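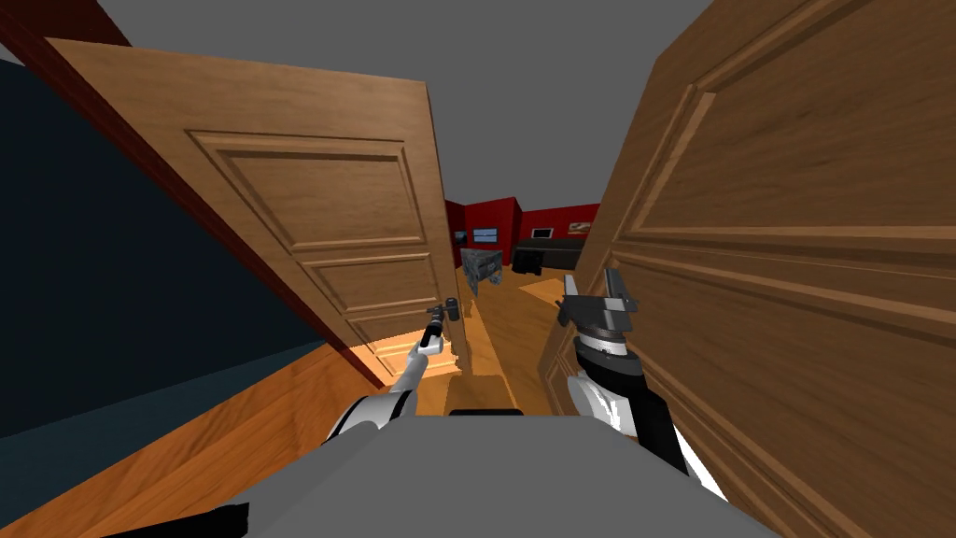

Grakside open day, went for the arms, stayed for the doors

31 comments · 8 shares

**marlowbench**
April 2, 2026

Got back from the Grakside open day last night and my feet still hurt, so I'm typing this from the couch. I know a few of you were on the fence about driving out, and there's supposed to be another one in August, so I'll put down what I remember while I still remember it.

Parking is bad. Get that in your head first. The lot by the main building was full before ten and they send you down to the gravel one by the creek, then you walk back up. Bring a hat. Coffee was free and pretty decent, the sandwiches weren't either of those things.

The big hall had the usual stuff, a palletizing cell behind a fence and a couple of carts driving laps, and a Wongsuwan booth with drawer units you could pull apart and put back together. My nephew would have lived at that booth. I gave it maybe five minutes and then followed the crowd upstairs, because somebody on the stairs said the Neltadetti people were doing doors.

And they were doing doors! Whole room, chairs in rows, big screen up front, and it's a simulated house with a two-armed robot in it trying to get from one room to another. You watch it from the robot's own point of view, so you've got this big gray body at the bottom of the screen and the two arms coming up on either side. It felt like leaning over the hood of a car. The presenter was Yi-an Nam, who was great by the way, very dry, took questions the whole way through instead of making us hold them.

The part I keep thinking about is the double doors. Two wooden panel doors, both standing open, and the left gripper has hold of the little black lever on the left one while the right arm is up near the face of the other door with its fingers open. You can see through the gap to a room with bright red walls and a long black sofa. So you sit there thinking, ok, it's open, go. Just go! And Nam stops it right there and talks about that one moment for what felt like half the session. When do you let go of the handle? What's the other arm for? How wide is "wide enough" when you're a robot and you're built like a chest freezer?

I loved it. The guy next to me did not, he was on his phone and left before the questions. So, mixed reviews from row four.

Anyway, ask me stuff. I took notes on the back of the parking flyer.

**pegasus_tom**

I was there too, probably the guy two rows behind you laughing at the chest freezer thing, because somebody in the room said almost the same thing out loud.

I'm going to be the grump though. I drove a long way to see robots and what I got upstairs was a video game. I can watch a simulation at home. If you invite people to an open day, put the machine in the room. Set up a door frame with a door in it, let it bang into the thing, let us see it sweat a little.

**marlowbench**

Fair, but they did say on the schedule it was a sim session. It was in the little gray box next to the title.

**pegasus_tom**

Little gray box, sure. I read the title. The title said "Household doors with two arms" and I took that to mean two arms I could stand next to.

**quietlathe**

Didn't go, so take this for what it's worth. I spent a lot of years hanging doors for a living and I could talk about this part all day. Two doors facing each other like that is a pain even for a person. You open one and it wants to drift back on you, or you open both and then there's no good place to stand where you aren't in the way of one of them. If you're carrying a box you end up doing that thing with your hip.

So when marlow says the presenter spent half the session on letting go of the handle, I get it completely. Letting go is where it gets you. You've got a nice solid grip on the lever, everything's under control, and the second you release it the door does whatever the hinges feel like.

Did they say anything about how the hinges behave in the sim? Do the doors stay put or swing?

**marlowbench**

Yes! That's in my notes, let me find it. OK. Each door gets a different friction when the run starts, so some stay where you leave them and some creep. The program doesn't get told which kind it has. Nam said they used to have every door the same and it learned bad habits, it would let go early every single time because that had always been fine. Then they mixed it up and it got worse for a long while before it got better.

My handwriting after that says "100 houses" with an underline and then a drawing of a sandwich, so I think that's how many layouts they use, but don't quote me on what counts as a house.

**dee_in_dayton**

It was layouts. I asked about it in the hallway afterward. Same kinds of rooms, different walls and furniture and door positions. The one with the red room got the most screen time because it has that tight approach where the right door is practically in your face. You're looking past this huge slab of wood on one side and the other door angled off on the left with the arm stretched out to it.

I'm a nurse, I don't work in this field at all, I just like going to these. What I noticed is how much of the floor it can't see. Its own body covers everything right in front of it. We have that exact problem pushing beds! You can see down the hall fine and you have no idea what's by the front wheels. I told Nam that and got a real conversation out of it, which made my day.

**pegasus_tom**

ok that's a good point about the beds

**rvk_hobby**

Hi all, first post in a while. Question from someone thinking about August. Is any of it hands-on? My daughter is twelve and very into this and I don't want to drag her to a day of slides.

**dee_in_dayton**

Some! In the main hall you could jog a small Vomo arm with a pendant, with a staff person standing there. The line was long after lunch and short before. Go early. And upstairs after the talk they let a few people drive the simulated robot with a pair of handheld controllers. I got a turn.

I couldn't get through the doors, for the record. I got the left one by the lever and then forgot I had a right arm.

**marlowbench**

I missed that?? I went down for the sandwiches. I want that on the record as well. I left the room for a bad turkey sandwich and missed driving the robot.

**quietlathe**

Tragic.

Dee, when you had the controllers, could you feel anything? Any push back when the door hit something?

**dee_in_dayton**

A buzz, that's all. Like a phone going off. You get the buzz when a gripper touches something and it doesn't tell you how hard. I kept looking at the fingers to figure out whether I was holding the handle or just next to it.

**pegasus_tom**

See, and that's my complaint in one sentence. If the people driving can't feel the door, and the door isn't there, how do you know any of it carries over? I asked this in the Q&A and I didn't love the answer.

**fennimore**

I thought the answer was fine. I was there, blue jacket, aisle seat. What Nam said was that they don't assume it carries over. They run it 300 times in sim before they let it near a physical door, and they still have a person with a stop button when they do. And then Nam listed things that had gone wrong on the physical one, which I thought was pretty brave for a room full of people eating company cookies. The handle slipping out of the fingers was the big one. The lever in the sim is a nice plain shape and the ones in people's houses come in every kind of curve.

You can say you wanted to see the hardware, fine, I'd have liked it too. But I don't think they were selling it as more than it was.

**pegasus_tom**

I didn't say they were selling it. I said I wanted to see it miss a handle with my own eyes. Hearing that it slipped is a different experience from watching it slip.

**fennimore**

No argument there. Put it on the feedback card. I did.

**pegasus_tom**

There was a feedback card?

**marlowbench**

Back of the parking flyer, Tom. I have a sandwich drawn on mine.

**oldcanal**

Bit of a side question. Why two arms for a door? My dog opens doors with one paw and a bad attitude. Seems like a lot of machine for a job a cheap automatic opener does already.

**quietlathe**

For one door you don't need two. For a pair of them, or a door that won't stay open, or when you need to hold it while something wide goes through, you want something on each side. Like I said, the hip. A robot with no hip needs the other arm.

And on the opener, I've installed plenty of those and they're great in a store. Try selling one to a homeowner for the bedroom, plus the wiring, plus the patch and paint. My last quote on a pair came out at 800 for labor alone and the lady laughed me off the porch.

**oldcanal**

Alright, I'll give you the hip.

I still think if you have a house and a robot that wide, you take the doors off.

**dee_in_dayton**

A man in the room said that too! Nam told him plenty of the people who'd want help at home also want to close the bathroom door. Got a laugh. I thought it was the best thing said all day, I see that with patients constantly.

**rvk_hobby**

Sold, we're going in August. Is the upstairs room first come first served, or do you sign up somewhere?

**marlowbench**

First come. Get there a good bit ahead, it was nearly full when I walked in and people were standing along the back by the end. And skip the turkey.

**fennimore**

The egg salad was ok.

**pegasus_tom**

The egg salad was not ok. If they have a door in a frame next time I'll come back and say something nice. rvk, park on the creek side of the gravel, the other end turns to soup if it rains.

Show 7 more replies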